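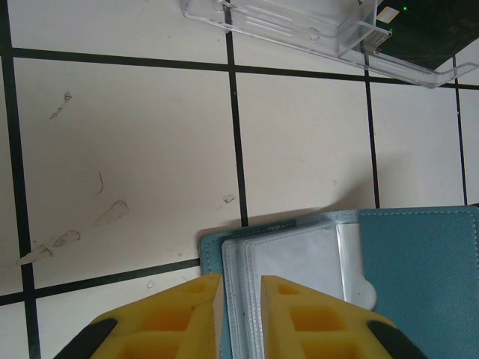 Der Estrich im Erdgeschoss sei noch nicht belegreif, und vor einer weiteren Messung werde man keinen Kleber auftragen, ließ Udard gleich zu Beginn der Besprechung mitteilen. Die Hausverwaltung Gendercombe hat diese Auskunft zur Kenntnis genommen und die Verlegung des Parketts im Flur und im großen Aufenthaltsraum bis auf Weiteres ausgesetzt.

Dezember, Eintrag zum Bodenbelag, fortgeführt am Nachmittag.

Die Aufheizung wurde nach Angabe von Udard ordnungsgemäß protokolliert. Das Protokoll lag jedoch nur in Teilen vor - es fehlen die Blätter zur Abheizphase. Die Nachreichung wurde schriftlich angefordert. Ohne vollständiges Protokoll wird der Untergrund von unserer Seite nicht freigegeben.

Zur Materiallage: Bestellt waren 1000 Quadratmeter Fertigparkett Mok, Eiche, matt geölt. Der Lieferschein weist 1097 Quadratmeter aus. Gorex erklärte hierzu fernmündlich, die Mehrmenge sei als Verschnitt eingerechnet worden. Eine solche Absprache ist in den Unterlagen nicht enthalten. Vergütet wird vorerst allein die bestellte Menge. Die Pakete bleiben ungeöffnet und liegend im beheizten Nebenraum. Das Lager im Keller scheidet wegen der Luftfeuchte aus.

Ferner wurde die Frage der Sockelleisten behandelt. Die Ausschreibung nennt eine Höhe von 90 Millimetern, das Muster von Gorex fällt sichtbar niedriger aus. An der Wand zum Treppenhaus würde die alte Putzkante damit nicht überdeckt. Das Muster wurde zurückgewiesen, ein neues ist zugesagt, allerdings ohne Termin.

Offen blieb der Übergang zum Windfang. Udard bevorzugt eine Korkfuge, die Hausverwaltung eine Schiene aus Messing. Beide Ausführungen sind zulässig, die Schiene ist teurer. Die Entscheidung wird mit dem Nachtrag getroffen, in dem auch das Kürzen der Türblätter zu regeln ist.

Die Mieterschaft in Gendercombe wird durch Aushang über die Verzögerung unterrichtet. Der Zugang zum Aufenthaltsraum bleibt gesperrt, der Flur darf mit Straßenschuhen betreten werden. Nächste Messung durch Udard, Ergebnis wird an dieser Stelle nachgetragen.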